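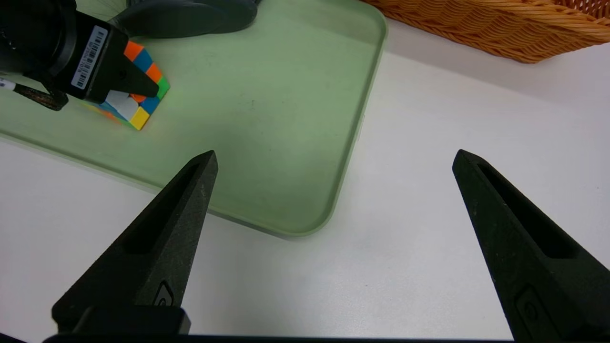
A scrambled cube over the green tray, mixed colors on the sides that show.

Filed under: Puzzles & Rainy Day Projects
Last updated: November

If you've had a cube sitting in a drawer since you were a kid, go and get it, and then find yourself a tray. I do all my practicing over a tray with a raised rim (mine came from Wetadier, and I've grown very fond of it), and it saves so much crawling around under the table when a piece pops out!

Start by just looking. Turn the cube over slowly in good light and find the six centers. They never trade places, so whatever color sits in the middle of a side is the color that side is going to be. I like to begin with white, and so does my friend Ada Caruso, who taught me.

Now look for the white edge pieces, the ones with 2 colors. Bring them around the yellow center first, so you get a kind of daisy. Then take each petal, match its other color to the center beside it, and turn that side twice to send the white down to its own center. Take your time here, and don't worry if you undo one petal while you're placing another. I did that for a whole evening.

Once you have your white cross, tuck in the white corners. Hold white on the bottom, park a corner above the spot where it belongs, and repeat right up, top left, right down, top right until it drops in the correct way around.

The middle layer gets a page of its own, and I'd have a cup of tea before starting it.

Questions? Write to Dorian Guérin at Tarigan | Back to top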